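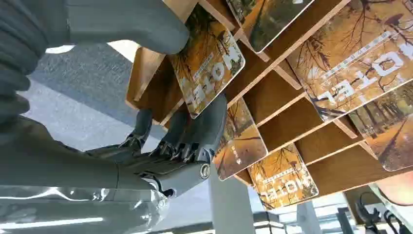
pirnen-slot-faults

Version 2, December 9, 2020

Episodes from the slotted-holder tasks in which the hand faulted or the operator stopped the run. Two tasks are covered: cards in a wooden slotted shelf, and wrapped packets in a cardboard organizer with compartments. Episodes without a fault are in the parent set, pirnen-slot.

Contents
2221 episodes, 28 with a hard stop. Each has a wrist stream, a head stream, joint states and motor current.

Fault
In November the Karras hand driver kept the last closing command after a dropped packet on the bus. The fingers went on closing for up to 500 ms after the release was sent. On cards this shows as a pinch at the edge that does not open – the arm then retracts with the grip still closed.
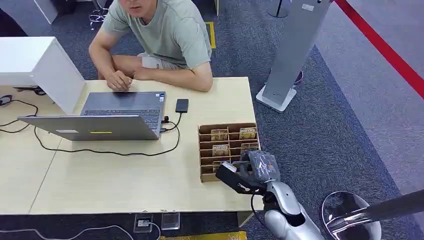
Nistard Manipulation Group / Data and Safety

Fields
fault_code: 0 none, 1 stale command, 2 overcurrent, 3 operator stop
t_release: time the release was sent
t_open: time the fingers reported open, empty if never

Known problems
t_open is unreliable for code 2. Wrist and head clocks were not synced before the Vaver logger update. Do not train a release policy on code 1 episodes without masking everything after t_release.

Status
Driver now zeroes the command on timeout. Overcurrent cases are still open. Contact: Constanza Salinas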